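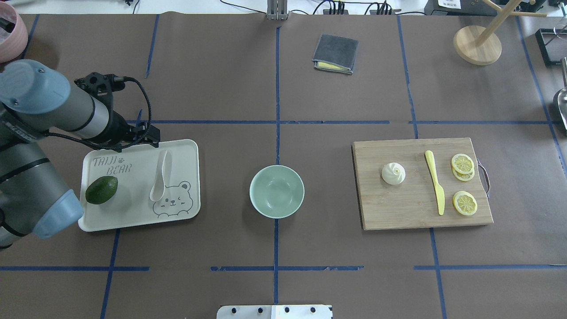

Work table, brown paper with blue tape grid.

Ticket 93
Subject: Ceiling lights flickering and dimming, Lenine building, upper floor
Opened by: Ukstead front office
Status: Closed
Priority: Normal

Original report

The ceiling lights on the upper floor flicker in the late afternoon. It is a quick shimmer that goes on for a few minutes, stops, and then starts again. Sometimes the whole row also drops a little in brightness and stays that way until someone turns it off and on at the wall. Mornings are fine. Two people have asked to move desks. The lights were replaced in July and did not do this before the new dimmer went in.

There are 11 panels on the floor. We think 8 of them are affected, all on the same wall control. The other three are in the hallway on a plain switch and have never flickered.

Wall control: Llorente slide dimmer, single pole
Panels: LED, flat, recessed
Installer: Justeck

First response, support

Thanks for the detail. Before we send anyone out, please try the following and write back with what you see.

Set the slider all the way up and leave it there for a full afternoon. Note the time if the flicker starts.

Check whether anything large comes on at the same time. Air conditioning, a copier warming up, or an electric water heater are the usual ones.

Please don't take the cover plate off the dimmer. If it feels hot to the touch, or you smell anything, shut off the breaker and call us instead of using the ticket.

Reply from site

Slider was left all the way up on Thursday. Flicker started at 3:40 and came and went until a little after 5. The cover plate is warm but you can keep your hand on it. No smell.

The copier was off all day. The air conditioning runs on and off from noon, so it is hard to say if that lines up. We don't have a water heater on this floor.

One more thing that may matter. With the slider near the bottom the lights buzz. We had not mentioned it before as no one uses them that low.
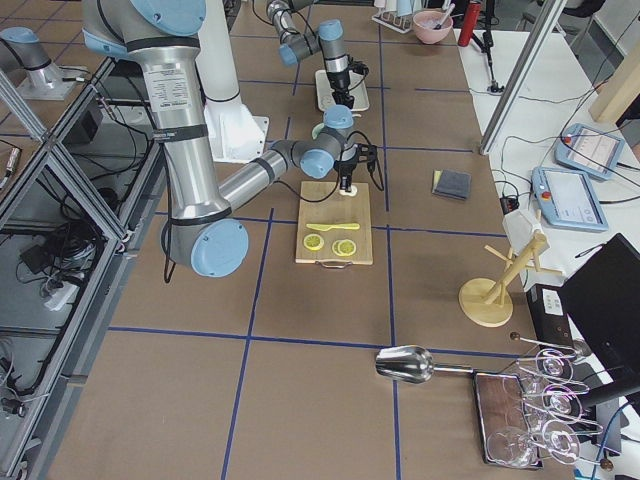
Buzzing at the low end usually means the dimmer and the LED drivers are not a good match, or that the low-end trim was never set. It does not explain a flicker with the slider at full. We are treating these as two problems for now.

Could you send the model number from the driver label? It should be on the paperwork Justeck left. If it isn't, we will get it from them.

Reply from site

Paperwork found. It lists the panels but not the drivers. Please ask Justeck.

Support, note to file

Called Justeck. They confirmed the drivers are phase-dimming type and sent the model number. The Llorente compatibility sheet we have on hand does list the driver, with a note that the low-end trim has to be raised. Justeck could not say whether that was done. They remember the neutral for this circuit being extended in a junction box above the hallway door, as the old run was too short to reach the new control location.

Booked a visit for mid-afternoon so that the technician is there when the flicker usually starts.

Site visit, technician's notes

Arrived 2:30. Lights steady. Slider at full.

Voltage at the dimmer normal and stable. Watched it for half an hour with no change. Load on the circuit is well under the dimmer rating, even with the reduction for side sections being broken off.

Lowered the slider until the buzz started. Raised the low-end trim until the buzz stopped at the bottom of travel. Cycled the lights several times from off at the lowest setting and all the panels came on each time. I consider the buzz fixed.
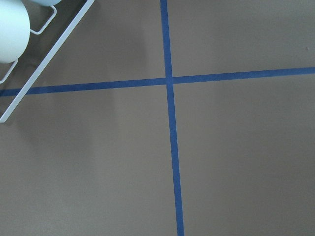 Flicker began at 3:50. At full brightness it is hard to judge by looking at the panels themselves, so I looked at surfaces under them. Plain matte ones are best, with no shine to bounce the light back. The light there is slightly uneven from one side to the other even when nothing is flickering. That is normal spread from the panels and should not be confused with the fault. If you report brightness differences again, please say whether they move or stay put.

Voltage at the dimmer during the flicker was jumping. Voltage at the breaker was not. That puts the fault between the two, so I went to the junction box Justeck mentioned.

Opened the box with the breaker off. The neutral splice was made with a connector one size too large for the wires in it. One conductor slid out with a light pull. Slight browning on the insulation near the end. Cut back to clean copper, stripped, and remade the splice with the right size. Checked the other splices in the same box and redid one more that was acceptable but not tight.

The box sits close to the supply duct. The ceiling space gets warm by mid-afternoon and then cools in bursts when the air conditioning runs. I would expect a loose splice to open and close a little under those conditions, and it fits the times in the log.

Power restored at 4:35. Stayed until 5:20 with the air conditioning cycling. No flicker.
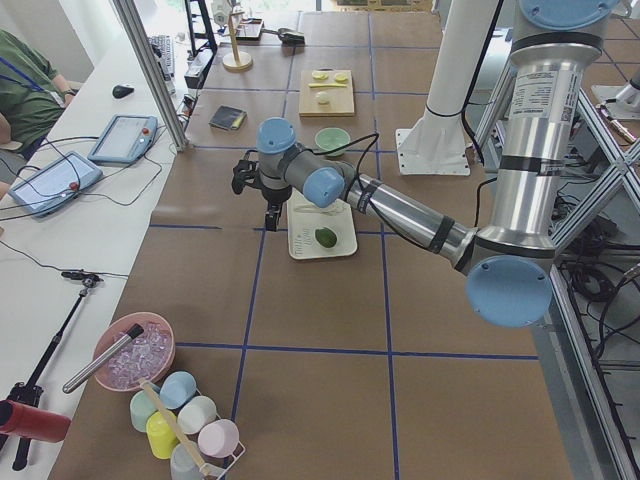 Please keep the slider wherever you normally have it and leave the ticket open for a week. If the lights do anything odd, write down the time and whether the hallway panels did it too. A flicker that shows up in both places would point at the panel feed, and we would start over from there.

Reply from site

One week, no flicker and no buzz. The cover plate is still slightly warm after a full day. Is that all right?

Support

Yes. A dimmer of this type gives off some heat in use. Warm is fine, too hot to touch is not.

We have sent Justeck a note on the connector size so they can check the other floor they wired for Ukstead. No charge for the trim adjustment. The splice repair is billed at the standard visit rate.

Closing.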